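Three weeks into the new job

So I have a new boss, a new badge and a new title that I still can't say out loud without feeling like I'm wearing my dad's suit. Operations lead! For the whole Berge office!

For anyone who missed the October post (hi Mom), I'd been at Kemetti for what felt like forever, doing scheduling and support for their video gear. Then Kollalow bought the playback side of the business, people got shuffled, and I got a call from Ching-wen Yuen asking if I'd like to come run the technical floor for her. I said yes before she got to the salary part, which my sister says was dumb, and she's probably right.

Ching-wen reports straight to the CEO and I report to Ching-wen. She's quick, she's funny, and she answers emails in four words or less. My first one from her said "Welcome. Read the binder." The binder is 381 pages. I've read 126 of them, and a good chunk of those were about cable labels.
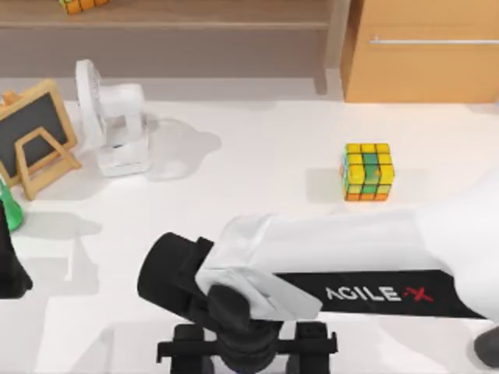 What I do all day

Meetings, mostly. I knew that going in, but wow. Mornings are for the install crews, who call in from wherever they are and tell me what didn't show up. Afternoons are for Jirkach, our big archive product, which is getting a new release this winter and has up to 300 open tickets on a bad day. I don't fix them (thank goodness), I just decide who does, and then I go explain to somebody else why theirs has to wait.

The part I like best so far is the handover call at 4:30, when the support folks pass everything to the night team. It's loud and kind of messy and you learn more in ten minutes than in any status report. I'd like to get the install crews on it too. Ching-wen wrote back "Try it. Keep short." so I guess that's happening!

Stuff I miss

My old desk by the window. The good coffee place across from Kemetti. Knowing where the printer paper lives. I also miss being the person people came to with the weird problems, and I've had to stop myself from grabbing tickets just because they look fun. I've slipped 3 times. They were really good tickets.

Next week I get my first budget review, so if you have tips on reading a spreadsheet with way too many tabs, leave them in the comments. I'll be on page 127.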